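3 材料与方法

3.1 调查对象与样本构成

本研究关注仿真花在室内公共空间中的使用与更换,重点在于使用方如何判断一件仿真花已经“旧了”,以及这一判断与材料本身的老化程度之间有多大差距。已有文献多从消费心理或装饰史的角度讨论仿真花,对其投入使用之后的情况着墨不多。少数涉及使用阶段的研究以家庭为单位,样本分散,摆放条件难以比较。公共空间的情形有所不同:摆放位置相对固定,照明时间有规律,清洁工作由专人承担,更换通常留有采购记录,因而更适合作为观察对象。

调查在Kadcombe城区及其近郊进行,共选取7处场所,包括旅馆大堂、诊所候诊区、餐厅、图书馆阅览室和办公楼前厅。选取时考虑了三个条件:场所连续使用仿真花不少于两年;能够提供采购或领用记录;允许研究人员在营业时间内进入并作测量。符合条件而未纳入的场所,多数是因为记录不完整。场所名称按约定不予公布,下文以类型代称。

各场所登记在册的仿真花枝共240枝。登记以“枝”为单位,一枝指具有独立主茎的花材,主茎上无论着生一个花头还是多个花头,均计为一枝。散叶、填充草和苔藓类辅材不单独登记,只在备注中说明是否与主花同批购入。登记工作结束后,有一部分花枝因所在区域装修而撤下,另有一部分标签脱落无法对应,最终进入分析的有效样本为205枝。剔除的花枝在类型上没有明显集中,但办公楼前厅的剔除比例略高,解释该类场所的结果时应当留意。

3.2 花材分类

花材按照花头结构分为团簇型、层瓣型和穗状型三类。团簇型由许多小花片聚合成球状或半球状花头,以绣球为代表;层瓣型的花瓣由内向外逐层包裹,以玫瑰和牡丹为代表;穗状型的小花沿主茎纵向排列,薰衣草和飞燕草属于此类。分类的依据是结构,与所模仿的植物在植物学上的归属无关。

这样分类主要是考虑到积尘方式不同。团簇型花头的缝隙多而浅,灰尘容易落在表层,掸拭即可去除大部分;层瓣型的灰尘则沿瓣缘进入内层,外观上的变化较慢,一旦显现却难以清理。穗状型的受尘面积小,但枝条较软,清洁过程中小花容易脱落。三类花材的清洁难度因此不能只按表面积推算,这一点在预调查中已有体现。

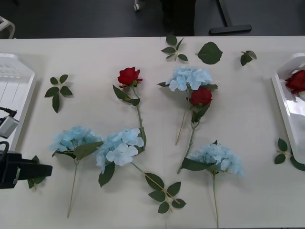
颜色的记录采用分组法。我们最初打算使用连续的色度值,预调查后改为按明度和色相归入若干色组,原因是同一花头内部常有深浅过渡,单点测量的结果随取点位置变化很大。浅蓝、浅粉、米白等明度较高的颜色归为浅色组,正红、深紫、墨绿等归为深色组,介于两者之间的归为中间组。叶片的颜色另行记录,不参与花头的色组划分。对于渐变色花头,以外围花瓣的颜色为准;外围与中心分属不同色组时,归入中间组并加注。

材质以触感和切面观察为依据,分为织物类、塑料类和涂层类。织物类指以化纤布片压制成形的花瓣;塑料类指一次注塑或片材冲切的花瓣;涂层类指外覆胶质或乳胶质薄层、触感较柔软的花瓣。同一枝花的花瓣与叶片材质不一致的情况很普遍,分析时以花瓣材质为准。采购记录上的材质名称不统一,有的只写商品名,不能直接采用。例如Cloreta一名在两处场所的单据中分别对应织物类和涂层类花材,我们按实物重新作了归类。

3.3 摆放条件

每枝花记录四项摆放条件:与最近窗户的水平距离、窗户朝向、距地面高度,以及每周清洁次数。距离以花头中心的垂足为起点测量,精确到5厘米。朝向按八个方位记录。窗户装有固定遮光膜的,另作标记;装有可调节窗帘的不作标记,因为窗帘的开合在观察期内并无规律。

高度一项的设置出于两点考虑。其一,放置在视线以下的花材,使用者往往从上方俯看,花头顶面的褪色和积尘比较容易被察觉;其二,高处的花材清洁频率普遍偏低,但远看不易显旧。若不区分高度,清洁次数与更换时间之间的关系可能被掩盖。我们以105厘米为界将样本分为高低两组,这一数值取自预调查中接待台面高度的中位数,没有采用通用的人体测量标准。

清洁次数由各场所的保洁人员填写,每两周收集一次。填写的内容只有日期和方式,方式分为掸拭、湿擦、冲洗和吹风四种。部分保洁人员会在冲洗后将花枝移至后勤区域晾放,这段时间不计入摆放时长。餐厅类场所的记录缺漏较多,遇到连续两次未交记录的情况,相应时段按缺失处理,没有用前后数值插补。

3.4 更换判断的获取

更换判断通过访谈和单据两种途径获取。访谈对象为各场所负责采购或陈设的工作人员,每处一至两人,采用半结构式提纲,问题集中在三个方面:上一次更换的时间和起因;更换时是否整体更换;换下的花材如何处理。访谈中不出示研究人员对花材老化程度的评分,避免影响对方的表述。

单据用来核对时间。两种途径所得的更换时间相差不超过一个月的,以单据为准;相差超过一个月的,再次向受访者确认。确认后仍无法统一的,保留单据日期并在数据表中标注。多数不一致出在季节性更换上,受访者记得的是陈列调整的时间,单据上则是到货时间,两者之间有时相隔数周。

研究人员的评分由两人独立完成,包括褪色、积尘、变形和脱落四个项目,每项分为五级。褪色一项以同一花枝背光面或被遮挡的部分作为参照,没有可用参照面的花枝不评此项。变形指花瓣卷曲、茎秆弯折等外形上的改变,出厂时即有的弯曲不计入。两人评分相差一级时取较高者,相差两级及以上时重新查看实物后协商。实地评分自6月开始,全部数据于22/08/2022汇总完毕,此后不再增补。

3.5 分析方法

更换时间采用生存分析处理,以登记入库之日为起点,以更换之日为终点,数据汇总时仍在使用的花枝作删失处理。解释变量包括花材类型、色组、材质、窗距、朝向、高度组和清洁次数。场所作为随机效应进入模型。由于场所数量有限,随机效应的估计值只用于控制场所间的差异,不作单独解释。

老化评分与更换判断之间的差距,用更换前最近一次评分来表示。若某枝花在更换时四项评分均处于最低两级,则记为“早于老化的更换”;若有任何一项已达到最高级而花枝仍在使用超过三个月,则记为“滞后的更换”。这两个阈值带有一定的主观性。我们另以上下各移一级的阈值重复计算,结果的方向没有改变,系数大小有所变动,详见第4.3节。

4 结果

4.1 更换的起因

访谈所得的更换起因中,提及最多的是陈列风格调整,其次是褪色,再次是积尘。破损较少被提及,即使在走动频繁的餐厅也是如此。有受访者表示,单枝破损通常以抽换或转向的方式处理,不会因此申请采购。这类抽换在单据上没有痕迹,只能依靠访谈和标签核对得知。

整体更换的比例高于预期。在同一花器内,只要浅色花材出现可见的褪色,同批的深色花材往往一并换下,后者的评分多数仍处于较低的等级。图书馆阅览室是一个例外,其工作人员习惯将状态尚可的花枝留存,用于下一次组合。该处花枝的使用时间因此较长,同一花器中也常见新旧花材混用。

4.2 光照与色组

窗距对更换时间的影响只在浅色组和中间组中较为明显,深色组的差异不稳定。这与一般的印象有出入,通常认为深色染料褪色后反差更大,应当更早引起注意。可能的解释是,本次样本中的深色花材以塑料类为主,着色方式与织物类不同。图7给出了三个色组的生存曲线,深色组曲线后段的置信区间较宽,不宜过度解读。

朝向的影响弱于窗距。西向窗附近的花材褪色评分略高,但这些位置同时集中了较多的织物类样本,在加入材质变量以后,朝向的系数明显减小。遮光膜的效果未能得到检验,装有遮光膜的窗户只出现在诊所候诊区。

图7 浅色组、中间组与深色组花材的更换时间生存曲线(阴影为置信区间)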